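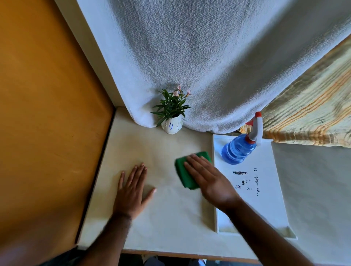

Mirela Caldeira, cell technician

Table cell at Gultholm: setup and care FAQ

What is the table cell for?
It is where the Haltov arm learns wiping. A person sits at the table and cleans with a sponge or a cloth while the head camera records, and the arm is later trained on those recordings. The arm itself runs on a second table of the same height in the next room.

What belongs on the table?
The potted plant with the pink flowers at the back, the white tray on the right with its long side running front to back, and the spray bottle. The towel and the striped cloth hang behind. They are there on purpose, so please leave them up. Early models trained against a bare wall got confused by any kind of fabric.

Does everything have to be in exactly the same place each time?
No. Keep the tray to the right of the plant and within easy reach. The plant can shift a little between sessions.

Can I clean the tray before I start?
Leave the dark marks in it until the recording is running. They are the job. If the tray is clean from the last session, put down fresh marks from the jar in the drawer and let them dry for 38 minutes.

Where do my hands go?
Rest the left hand flat on the table and work with the right. Left-handed operators do the reverse and tick the box on the session sheet. Pick the bottle up by the neck with a finger at the trigger, and hold it over the end of the tray you plan to clean first.

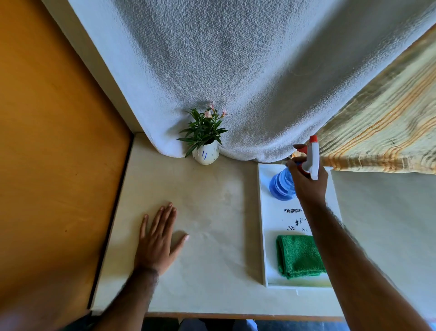 Then put the bottle down before you pick up the cloth or sponge. If you hold both at once, one hides the other from the camera and the clip gets thrown out.

How do I look after the camera?
Wipe the lens with a dry lens cloth at the start of each shift. Never spray anything near it. Check the strap and the cable plug at the same time.

The recording stopped with error 403. What now?
The login has expired. Sign in again and restart the take. Clips already saved are safe.

How often does the bottle need attention?
Rinse the sprayer with plain water on Fridays. If it drips, replace the whole head. Spares are on the Leite shelf.

How many clips do we have?
2,005 as of 29th June, and 957 of those include the spray bottle.

Comments (3)

Senthil Arumugam: Is the drying time the same in winter?

Mirela Caldeira: Longer. We went to an hour last October.

Aaliyah Kennedy: The drawer jar is almost empty, I left a note on the door.

Related
Changing the gripper pads on the Haltov arm
Camera strap sizes and where to find them
Session sheet, new version
Pukstead site: booking the table cell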